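Filed under: Studio > Monitoring > Interviews

Colette Picard doesn't like the word "reference." She used it twice on the phone and groaned both times. "It's on every box. It means the speaker cost more."

She has been mixing out of a converted garage in Grivstead for 14 years, mostly folk and small choirs, some radio drama when it comes. I called to talk about the Trirkon monitors she switched to in November. We got to them eventually.

First, the room. Low ceiling, concrete floor, one wall she describes as "basically a garage door with a blanket on it." She mixed on a pair of old Fodor bookshelf speakers for years, passive, a hi-fi amp from a yard sale driving them. Clients hated the look of them. "One guy asked where the real ones were. I said you've been nodding along to them for an hour."

So why change? A tweeter went. She got it replaced, then the other one went, and by then the part was gone from the catalog. She tried 2 other pairs at home before the Trirkons. Won't name them. "Fine speakers. Wrong room. One of them had so much low end I mixed a whole choir record with no basses in it. The basses noticed."

The Trirkons are powered, ported at the front, and that was the selling point, becuase hers sit almost against the wall. Up to 70 watts a side, she thinks, she'd have to look. Never had them past halfway. There's a switch on the back for cutting the bass and she moved it once, the first evening, and hasn't touched it again.

What did she have to relearn? "Reverb. I was putting in way too much before. The Fodors kind of ate it. First week I pulled up an old mix and it sounded like the singer was in a swimming pool, and I'd been proud of that one."

She didn't go back and fix it. Thought about it.

Her levels are low. Talking-over-it low. Bohdan Bilyk, who shares the room with her two days a week and does louder music, turns everything up, and they've agreed on a pencil mark on the volume knob so she can find her spot again. "He rubs it off. I put it back."

Headphones? Only for edits and breaths. She doesn't trust panning on them, or herself on them after lunch. She still carries every mix out to the car and always will, she says, and then to a kitchen radio with one speaker. If the words get through on the radio, it goes out.

I asked for advice for anyone buying their first pair. Long pause. Dishes clinking. "Spend less on the speakers than you wanted to. Buy some of that heavy insulation and put it in the corners. Then play records you know for a month and don't mix anything important." And if you can't wait a month? "Then mix quiet and check it it in the car."

The choir record did get redone, by the way. With basses.

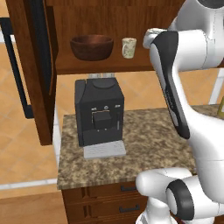 Dorian Gaillard wrote in to say that the pencil mark is no good on a knob without click stops, and that he sets his level with pink noise and a cheap meter every morning before touching a fader. He also wanted to know how far apart she has the Trirkons, as his own front-ported pair only came together in the middle once he moved them closer in.

Related items
Passive or powered for the small room?
Corner traps on a tight budget
Dustus headphone amp: first listen
Mixing voices for radio
Mono checks and why we still do them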